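Home | Units | Week 5 | Readings | Submit | Help

Interior Finishes and Fit-out
Week 5 notes: skirting boards, floor edges, and the gap you're not allowed to fill

Right, so if you missed Monday's class, these are my notes, tidied up a bit from what I scribbled on the whiteboard. They follow the same order as the lecture, except that I've moved the bit on paint to the end where it belonged in the first place. Bring them to the workshop. Last term people left them at home and then asked me what the expansion gap was every ten minutes!

Quick word on names. I say skirting. Your American textbook says baseboard, and a couple of the rendering libraries label it that way too. Same thing. If you're searching a materials library and getting no hits, try the other word before you email me.

What skirting is for

I asked the room this and got "to look nice", and fair enough, it does. But go back to the order of works for a minute. The plasterboard doesn't run hard down onto the slab. The sheet is held up a little so it can't wick moisture, which leaves you with a raw edge at the bottom of every wall in the house. Then the flooring goes in and it can't run hard up to the wall either, so you've got a second raw edge lying right next to the first. Skirting covers both. It also cops the vacuum cleaner, the mop, the kids' scooter and the feet of every chair anybody pushes back too far.

So when a client tells you they want "no skirting, just clean lines", you need to have a conversation about all of that. There are ways to do it (shadowline bead, a recessed aluminium channel, a tiled upstand in wet areas) and every one of them costs more than a length of primed pine. I love a shadowline, I really do, but the wall has to be dead straight and the floor has to be dead flat, and you'll be lucky to get one of the two.

The expansion gap

Timber moves. You did this in Week 2 so I won't do the whole song and dance again, but the short version is that boards take up moisture and get wider across the grain, and hardly change at all along their length. That's why the direction of the planks matters so much at the edges. The walls that run alongside the boards take most of the movement. The walls at the board ends take very little, although you still leave a gap there, please.

How big? Follow the manufacturer's sheet for the product you're laying. I'm not giving you a number to memorise, as somebody will use it on the wrong floor. Solid strip, engineered and floating floors all behave differently, and a floating floor has to be free on every side, including around door jambs and kitchen islands. Don't pin a floating floor under a heavy island bench. Don't run silicone into the gap. Don't let the painter fill it either (this happens, I've seen it on two jobs, and on the second one the hallway had lifted like a speed hump).

The thickness of your skirting has to cover the gap with something to spare. If it doesn't, you either choose a thicker profile or add a quad bead, and then you've got a quad bead, and you'll see it every day.

Fix the skirting to the wall and never to the floor. I'll be asking you why in the workshop.

Reading the edge of a room

The thing I most want you to pick up this week is the habit of looking at the bottom of a wall. Cafes, dentists, your nan's place, anywhere. See which way the planks go. See whether the skirting is the same colour as the wall or picked out in white. Look at what happens in the corner, where two runs meet, because that's where a rushed job shows up first.

You can practise on renders as well. The one in your pack has floor planks laid horizontally across the view in dark brown with redder patches, a beige-olive wall at the back and a greyish-green one on the left, with white skirting along the foot of both. Have a go at sketching the edge detail for each of those walls and note on your sketch which one you'd expect to take more movement.

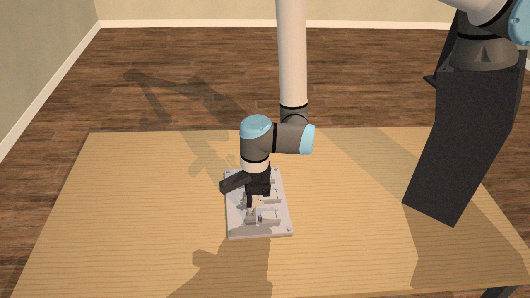
Corners: mitre or scribe?

Okay, this got a bit heated on Monday, which I enjoyed.

External corners get mitred. No argument there. You cut both pieces at half the real angle of the corner, and I say real because it won't be ninety degrees. Check it with a sliding bevel, cut two scrap offcuts, hold them up and adjust. Glue the mitre as well as nailing it.

Internal corners are where people fall out. My view is that you scribe them (our Canadian exchange students call it coping, and they're welcome to). Run the first length square into the corner. Cut the second length to the profile of the first, so it sits over the top of it like a jigsaw piece. If the timber shrinks a bit, a scribed joint still looks closed from most spots in the room. A mitred internal corner opens into a black line, and you can fill it and it'll just open again next summer.

If the profile is a plain square-edge board there's nothing fancy to scribe, so you're simply butting one into the other with a slight back-cut. Easy. Lots of new places use square edge for exactly that reason.

Joins along a long wall: use a scarf, cut on an angle, and put it over a stud. Think about where people come into the room and lap it so they're not looking into the joint.

Materials you'll be handling

We'll have three sorts in the workshop, all from the Wondadden stock.

Primed finger-jointed pine. Cheap, straight, light, takes a nail nicely. Dents if you look at it sideways.

MDF. Dead smooth and lovely under paint, but keep it out of laundries and bathrooms unless it's the moisture-resistant type. Mask on when you're cutting, every time, with the extraction running. I will send you out if I see otherwise.

Hardwood. For clear finish only, really. Pre-drill near the ends.

Estimating: the Grikus job

This is the exercise we started and ran out of time on. The Grikus house is the single-storey plan in your pack and you're pricing skirting for the hallway and the living room only.

1. Measure the perimeter of each room off the plan, taking the face of the plasterboard.
2. Take out the door openings, measured to the outside of the architraves. Leave the windows alone unless they go to the floor. (Every year!)
3. Add your waste allowance. More corners means more waste.
4. Work out how many stock lengths you need. The supplier's lengths for this exercise are 3,000 mm. Don't just divide the total by the length. Lay it out wall by wall, or you'll end up with a tidy number and a join in the middle of the feature wall.
5. Price fixings, adhesive and gap filler as one sundries line. Use $200 for the exercise.
6. The client has put aside $500 for the lot, materials only. Tell me whether pine or MDF gets you under, and if neither does, write me the two-sentence email you'd send them.

Show the wall-by-wall layout. I mark that more heavily than the total.

Paint and colour

White skirting against a coloured wall is the default, and it's the default for decent reasons. It gives you a crisp line and it's easy to touch up. The catch is that a crisp line shows every wobble in the floor. If the floor's a bit of a rollercoaster, painting the skirting the same colour as the wall is much more forgiving, and it makes a low ceiling feel higher too.

Semi-gloss or satin on skirting, low sheen on walls. Gloss is tougher but it'll show you every nail hole you thought you'd filled. Two top coats over the primer, and sand lightly in between. Paint the back of the board too if it's going anywhere damp.

Where two wall colours meet in a corner, decide which colour owns the corner before anybody opens a tin, and keep the skirting one colour right through. Changing the skirting halfway round a room looks like you ran out.

Before the workshop

Read the Teoh chapter on trims, the first half is plenty. Watch the Ernon fixing video in the Week 5 folder, and ignore what it says about adhesive-only fixing, I don't like it and we won't be doing it. Bring a pencil, a tape, safety glasses and enclosed shoes. Sketches of your edge details are due at the start of the session, and phone photos of them are fine as long as I can read your labels.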